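Re: the two-arm stations and the Thursday crew
From: Dagný Ketilsson
October, 7:40 am
3 replies

Malcolm Rowbotham wrote:
> Can someone who works the kitting line say what the arms have
> changed so far? At Baluyot we're being told to expect the same
> setup and all I have is the sales sheet. Do people lose hours?
> Who puts the tools back?

Malcolm, I can answer for Givik. I've been on kitting there since before the arms, and I now split my week between the bench and the stations. The job they do is tray work: a hand tool and a yellow tray, over and over. 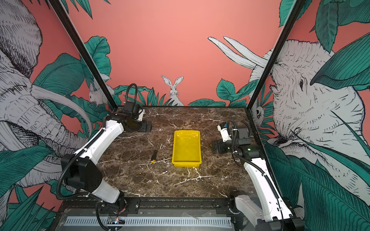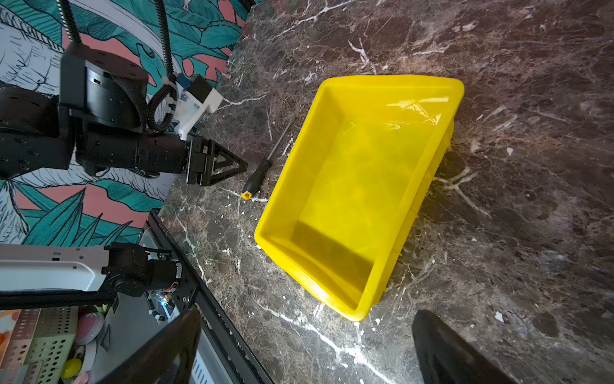

Hours first. No one on our shift has lost any. What went away is the overtime, and for a few people that was the part that paid for things, so don't let anyone tell you the two are the same. If your crew counts on Saturdays, get that discussed before the equipment is ordered. We brought it up after, and by then the schedule was set.

The work itself is different. I used to pack 311 kits on a good shift and go home with sore wrists. Now I pack 159 by hand, mostly the odd sizes, and the rest of the day I load trays, clear stops and fill in the stop log. My wrists are better. The day is longer, though – there is a lot of standing and watching, and you can't chat the way you could at the bench.

On the tools, we put them back. It was not in anyone's job description at first. Beverley Cropper got it written in as a task with its own time, after we had spent a month doing it on our breaks. Ask for that too.

Training was 2 days, and it was too short. They showed us how to start and how to stop, and how to call the Nekimex line when something would not clear. Heiðrún Norðdahl made her own sheet of the stops we see most and taped it up at the station. I use that more than the manual. I'll ask her if I can send you a copy.

Two things I would push on:

Who owns the stop log. Ours went straight to the office, and for a while it read like a list of what the operators did wrong. Now we see it before it goes up.

Pay grade. Station work is still paid as kitting here. Warkurska moved theirs up a grade, or so I hear from Valdemar Kvaran, and he may want to correct me on the details.

I'm on lates until Thursday, so I won't be quick to answer.

Dagný

Reply to list | Reply to sender
List contact: kitting list desk, Givik
Back to top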